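About Brolten

Brolten is a small laundry and folding service. Washing, drying, folding, and a bit of mending if you ask nicely. Started by Venkatesh Menon and Elis Voyle with two machines and a borrowed ironing board. Eight of us now, same street, better kettle.

What we do

Everyday clothes mostly. Sports kit, school jumpers, work fleeces, the pile on the chair in the bedroom. Bring it in a bag, any bag. Open from 8 in the morning, bags in by then are usually back the same day. Not duvets in May, sorry, we get swamped.

Fleecy things get their own wash. Cool, inside out, no softener – it flattens the pile. Then laid out on a white table so we can see bits of fluff and any marks before folding. Red goes with red, always. Elis learnt that one with her own towels.

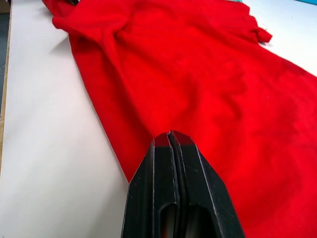

Photo: Brolten / Elis Voyle

How we fold

Flat first. Smooth from the middle outwards, sleeves in, then up from the hem. Sounds fussy but it saves ironing, and most people dont want to pay for ironing. If you like your tops rolled, or on hangers, put a note in the bag and we'll stick it on your card.

Drawstrings are the slow part. They get pulled through in the wash, they knot, they wrap round everybody elses socks. We check both ends are out before anything gets folded, and rethread the lost ones free of charge. Venkatesh does it with a safety pin and a lot of muttering.

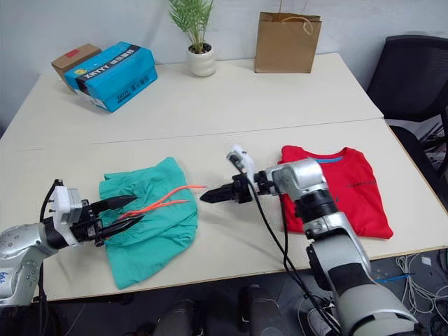
Green, with an orange drawstring. Waiting to be folded.

Who we work with

Families, a couple of five-a-side teams, two guest houses. Since last year also Shehu, the dance school round the corner, who send us 90 practice tops a week and want them sorted by size. Hosto does our van runs within 4 miles.

Lost something?

Odd socks and stray belts go in the tray by the door. Have a rummage. We keep them till the tray is full, then they go to the charity shop.

Getting in touch

Ring the bell if the front is shut, we're probably at the back folding. Messages get answered after lunch. Price list is on the Prices page, collection areas on the map.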